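Every spring the people at Horkavia open their doors and let the public watch robots do things slowly. I went last year and saw an arm fold a towel, more or less. This year the theme was electronics, and since I once killed a perfectly good computer by installing my own memory, I drove the 60 miles to Pluvcombe to see if a machine could do better.

Admission was free. Parking was not. I was given a sticker with the number 323 on it, which I took to be my place in some kind of line, but it was only a sticker.

The star of the afternoon was an arm the team calls Sowah. It works on old desktop computers, the sort your uncle keeps in the garage in case they come back. Memory is one half of its job and processors are the other. We stood behind a rope and were told, kindly, not to lean on the rope. A man behind me leaned on the rope.

I had expected speed. I've seen the car factory videos, with the sparks and the swinging. Sowah moves like somebody carrying soup across a white carpet. It creeps in, thinks, backs off a hair and creeps in again. By 2 in the afternoon I had stopped looking at my phone between moves, and I can't say that about most live theater.
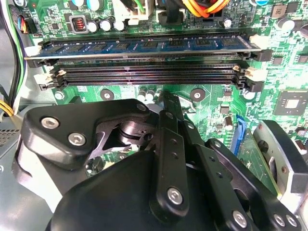
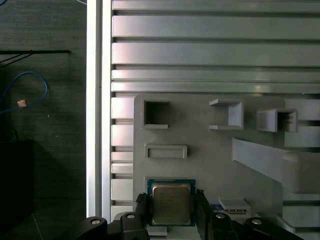 The engineer at the rope told us they had run 104 practice attempts that week, and got a bit vague when a kid asked how many went well. Good kid. She also said the hard part is knowing how hard to push, and I felt that one personally. My own method was to push until something clicked, and something did.

They're taking the whole setup to Clellach in June, with a bigger room and, I'm told, a stronger rope. I'll probably go. I still have the sticker.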